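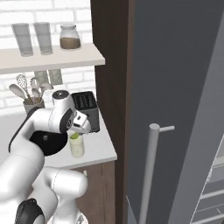 A robot arm over a jar with a yellow-green lid, in a simulated kitchen.

Does an Audio Drama Need Six Sequels?

I finished the second season of Falska in September, on a long drive, and my first thought when the closing music came up was that I'd been had. I liked the first season. I told people to listen to it. A salvage crew on a dying moon, five voices, one locked door, and at the end the door opened and we heard what was behind it. That was a complete story. Then came the announcement of a second box, and a spinoff called Hedegaard, and now I'm told there will be four more boxes after that.

I don't think this is good for audio science fiction, and I don't think the listeners cheering for it have thought very hard about what they're getting.

Take the second season on its own. The opening episode spends most of its running time having people explain the first season to one another. Captain Traltalus, who in season one barely strung ten words together and was frightening for exactly that reason, now talks constantly. She has a childhood. She has a lost brother. By the third episode she has a catchphrase. Eun-ji Cho plays her as well as anyone could, and there's a scene in an airlock where she does more with one held breath than the script manages in an hour, but she's been handed a character who used to be a mystery and is now a file.

The defense I keep hearing is "worldbuilding." Vinzenz Schnyder, who runs a newsletter I mostly enjoy, wrote that the second season "finally lets the universe breathe." I've read that sentence several times and I still can't tell what it means. The universe of season one was a corridor, a pump room and a door. It was plenty. Now we have trade guilds, two rival churches and a war that ended 218 years before anyone in the story was born, and I couldn't tell you why any of it matters to the people in the corridor.

Sound is a strange medium for this kind of sprawl, too. In a novel you can flip back and check which guild was which. On television you'd know them by their hats. In audio you've got voices and whatever the sound designer can do, and once a cast goes past eight or nine, everyone starts using everyone else's name in every line. "As you know, Orrin, the guild won't accept that." "But Maddic, the guild has no choice." People don't talk like that. They do it in Falska because otherwise I'd be lost, and I was lost anyway.

I'll be fair to Florencio Tejada, whose sound work is the best reason to stay with it. The pump room still knocks and groans the way it did before, and he has found a horrible new noise for the ice. I'd happily listen to that ice for an hour with no dialogue at all. But you can hear him working overtime to cover scenes where four people stand in a room and agree on the plan.

Then there's the money. The season one box was limited to 4,000 copies and sold out, and I don't blame a small producer for wanting to do that again. Zbigniew Malinowski, who wrote both seasons, said in the behind-the-scenes disc that he'd always seen Falska as "a very long story." Maybe so. I'd only point out that the first season doesn't sound like the start of one. It sounds like a man with one very good idea and a budget for five actors.

Compare Nudska, which almost nobody I know has heard. It's a single play by Þröstur Lauritsen, two voices, a lighthouse keeper on a flooded Earth and the ship that won't answer her properly. It ends on a line that would be ruined by a sequel. The last time I looked it had 607 downloads. There's no box, no spinoff, no companion disc with the cast laughing at each other's outtakes, and I've thought about it more than anything else I heard this year.

I know how this goes. Hedegaard will come out, and the early reviews will say it takes a few episodes to find its feet, as if that were normal, as if a few episodes weren't several hours of somebody's life. I'll probably buy it. I've got the gap on the shelf, and Cho is in it. But if the captain's brother turns up alive, I'm switching off.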